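Workine Shared Workshop, Draladthorpe
Call for participants: the Tidy Arm build
Posted 11/10/2026

We're looking for people to join the next stretch of our home robot arm build, and we'd love it if you had never touched a robot before. Some of us hadn't either when we started! The project is called Tarkby, it lives on the back benches at Workine, and the goal is easy to say and surprisingly hard to do: an arm at a kitchen table that can pick up small flat things and put them in a bowl.

Flat things are the trouble. A cup or a block gives two fingers something to close on. A card lying on a wooden tabletop gives them almost nothing, and most of our evenings since June have gone into that last little bit of height between the fingertips and the wood. We do it in simulation first, in a kitchen that Kamil Zelenák put together, so that a bad idea costs us a reset and a groan. The good ideas then go over to the real arm we're building on the bench.

So a normal evening goes like this. You take a seat at one of the two machines, load the kitchen, and drive the arm over to the card. You try a grasp. You write down what you tried. Then you change one thing (finger angle, approach direction, how far the fingers are open, which end of the card you go for) and have another go, and somebody leans over with an opinion, and suddenly it's time to lock up.

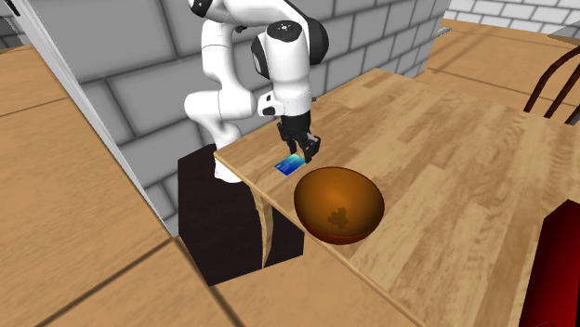
Radek Hrubý would like it on record that going in from straight overhead is a waste of everyone's time, that you should slide the card to the edge of the table and grab the bit that sticks out, and that anyone who agrees with him should apply immediately.

Anyone who disagrees should apply too, please. We have both camps on the team and the argument is far from settled. Sliding is lovely until the card goes over the side, and the overhead grasp is quicker to set up. We want more hands on both.

What you'd be doing

Driving the arm in simulation and recording your attempts. We have 3000 saved so far and want 4000 before we freeze the first version of the controller. Failed attempts count just as much, so don't delete them!

Helping on the bench. The real gripper needs new fingertips, and we're trying different pads, printed and cast. If you like sanding, gluing and measuring, there is plenty of it.

Rearranging the kitchen. Kamil's table layout is good but we know it too well by now. We'd like new bowl positions and different clutter, and a few arrangements that the rest of us haven't seen coming.

Writing things up. Our build log is kept in a shared notebook and parts of it are in Ctibor Oravec's handwriting. Someone patient could do a lot of good here.

You don't have to do all four. Tell us which one sounds like fun and we'll start you there.

The current task sheet for new drivers is short. Bring the gripper over the blue card, keep clear of the bowl, close the fingers, lift, carry, let go. Swap cameras whenever you lose sight of the fingertips, which will be often, and don't forget where the rest of the arm is while you're watching the fingers. Rozália Danko wrote the sheet and will sit beside you for your first session.

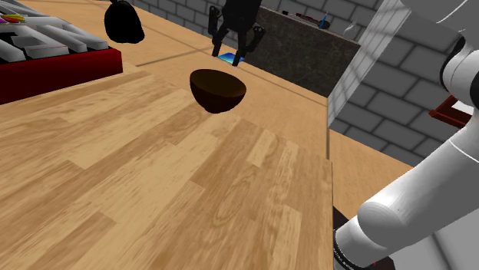

Who we're hoping to hear from

Anyone 16 or over who can come to most of the evening sessions. We have room for 12 new people in this round, split into two groups so that everybody gets proper time with the controls. If you code, great, there's Python to fix. If you sew, bake, repair bikes or teach kindergarten, also great. You've probably got better instincts about picking things up than our software does.

What you get

A key card for the workshop while the project runs, use of the tools once you've done the safety talk, and your name in the build log. It's unpaid, and there's no fee either. Procházka, the café downstairs, gives project members 10 percent off soup.

How to join

Drop a note in the Tarkby box by the Workine front desk, or use the contact form on our page and put "arm" in the subject line. Tell us your name, which evenings suit you, and one thing around your own home you'd like a robot to pick up. Norbert Mikuš reads every message and will write back with a start date and directions to the side door, as the main entrance closes before we begin.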